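Old office computers put two grippers to the test in Zindadton

2024-08-09

Visitors to the repair and recycling centre on the edge of Zindadton may have noticed a steady hum coming from the long room at the back this summer. The small team there has been spending its days finding out how well a robot arm can get about inside a desktop computer, and which sort of hand it ought to have when it does.

The trial, which began in June and is paid for by the electronics recycler Pacheco, compares two sets of fingers on the same arm. The first set, known in the building simply as the wides, is the pair that came with the gripper. The second is a narrow pair designed by Grinari, a workshop a few streets away that normally makes parts for packing machines and was rather pleased to be asked to do something different.

Tumaini Chege, who leads the work, says the idea came out of a very ordinary frustration. The centre takes in old office machines by the pallet, and a good many of them still have perfectly usable processors, memory and drives inside. Getting those out by hand is slow and hard on the wrists, and a fair number of machines end up being shredded whole when there is no one free to open them.

"People see a computer and think of it as a neat box," she told us over a very welcome cup of tea. "Then you take the side off and there are cables draped over everything, and a bracket just where you wanted to put your hand. I have small hands and I still scrape my knuckles. So we wanted to know what happens when you ask a gripper to go in there, and whether the shape of the fingers matters as much as we suspected."

It does seem to matter a good deal, though perhaps in a different order from the one the team had in mind. They had supposed that the memory slots would be the hard part, being long and close together. The processor has given them far more to think about. The metal frame that surrounds it leaves very little room for a finger on either side, and the arm has to come down almost perfectly straight or it will touch the frame before it gets anywhere near the chip.

Over the first weeks the team made 312 approaches to the processor area, split evenly between the two sets of fingers. An approach, in their way of counting, is a single trip down from above the case to a chosen point over the board, with a note made of whether the arm arrived without touching anything on the way. The software that plans those trips comes from Skaltitz, and the same settings were used throughout so that neither set of fingers had an unfair start.

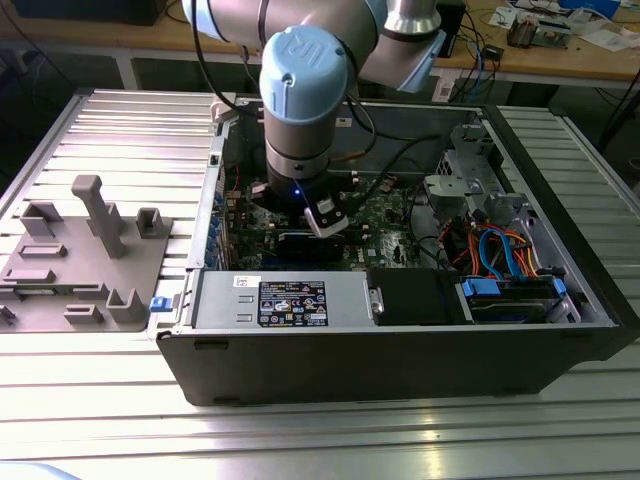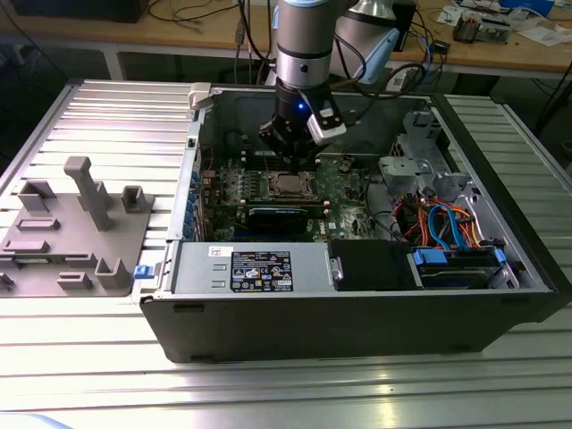 Looking down into the tower during the trial, with the arm over the motherboard.

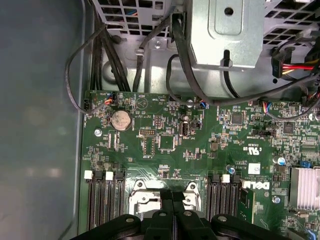
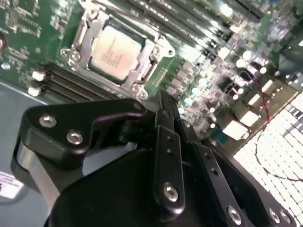 The gripper's own view of the board and the processor socket.

The narrow fingers came out ahead at the processor, and by more than Tumaini had expected. Of the approaches that ended with a light touch against something they shouldn't have met, 81 belonged to the wides and only 30 to the Grinari pair. She is quick to say that a touch is a very gentle thing at the speeds they use, and that the arm stops itself when it feels one. Still, each stop means backing out, looking again and having another go, and on a busy day those minutes would soon add up.

The wides have had their own successes, it should be said. They are much steadier on anything large, and when the team turned to lifting out hard drives they went straight back to them without much discussion. The narrow pair could hold a drive well enough, but it tended to swing a little on the way up, and Mojtaba Nazari, who looks after the arm from day to day, did not care for that at all.

"I like a firm handshake," he said, laughing. "With the thin fingers you get a very polite one. For a little chip, polite is what you want. For a drive, I would like to know it is coming with me."

Mojtaba has also been comparing two places to look from, a job that began as a side interest and has slowly taken over one end of his desk. A fixed camera gives the planner a broad view of the whole case, and a small one at the gripper gives it a much closer look at the board. He had rather hoped that the close view would be enough by itself, as it would mean one less thing to line up each morning. So far he finds he needs both. The close view is lovely for the socket, he says, but the fingers take up a good part of it, and strong light on bare metal can wash out the very edge he is trying to find. The fixed view is calmer and sees the cables well, until the arm leans over and hides the spot that matters most.

His answer, for the moment, is to let the fixed camera choose where to go and leave the last 10 millimetres to the one at the gripper. He has tried handing over earlier and handing over later, and this seems to be the happiest middle so far, though he would like to repeat the whole comparison with softer lamps before he says so too loudly – and with the blinds down, as the afternoon sun has opinions of its own.

There was some talk of fitting a third set of fingers, wide at the base and narrow at the tip, which would save swapping between the two. Grinari has made a first pair out of printed plastic and brought it round in a biscuit tin. They fit nicely but flex more than anyone would like, and the workshop has taken them away again to try the same shape in metal. Tumaini hopes to have them back before the end of the trial, although she admits that she has stopped promising dates to Pacheco, who have been very patient about it all.

We asked whether the people who take computers apart by hand at the centre were worried by the newcomer. Tumaini said she had put the same question to them at the start, and that they had mostly asked whether it could do the screws. It can't, at least not in this trial, and the cases are still opened by hand before the arm is allowed anywhere near them. Several of the dismantlers have since become its most useful critics. One of them pointed out that tucking a loose cable to one side first takes a person a second or two and spares the planner a great deal of worry, and that has now been written into the routine.

The next round will look at memory modules, using the same two sets of fingers and the same software settings. After that the team would like to try machines from several different makers, as the layout inside can change a good deal from one to the next and a routine that suits one board may be no use at all on another.

The full notes from the first round will be shared with Pacheco and Grinari once they have been tidied up, and a shorter version will be put out at the centre's front desk for anyone who would like to read it. Firms in the area with old office desktops to pass on are warmly invited to get in touch with the centre, which will take them with or without their side panels.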